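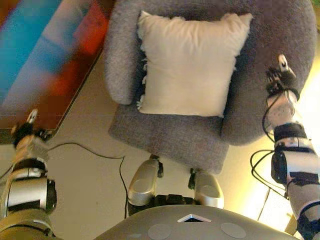 Clearance rule for soft furniture tasks

k_govindasamy
We're rewriting the house rules for the living room tasks at Brirkik. The draft says the robot stops 200 mm short of any chair before the arms come up. Does anyone use a different number?

tambunan_c
We use 170 at Bremora, measured from the front of the seat to the toes. 200 is too far if it has to reach a pillow at the back. Ours leaned and tripped the balance stop.

fallik_ops
I wouldn't write a distance at all. Chairs differ. Write a speed limit for the last bit and a force limit at the gripper. We cap force at 40 N on upholstery.

k_govindasamy
Force limit is already in, section 8. I still want a distance because the operators can check it with a tape.

tambunan_c
Agree with Khairul. A rule people can check gets followed. I'd add one on cables. Anything hanging off the forearm gets clipped before the arm goes past an armrest, and no loose cable on the floor by the feet.

fallik_ops
Clipped too tight and you lose wrist travel. We leave a loop on purpose.

tambunan_c
A loop is fine if the rule gives a max size. Yours doesn't.

fallik_ops
Fair. I'll measure ours.

k_govindasamy
Going with 170 for now, cable size to be filled in. Also adding that framed art and boards get moved out of arm reach first. New draft goes up in August.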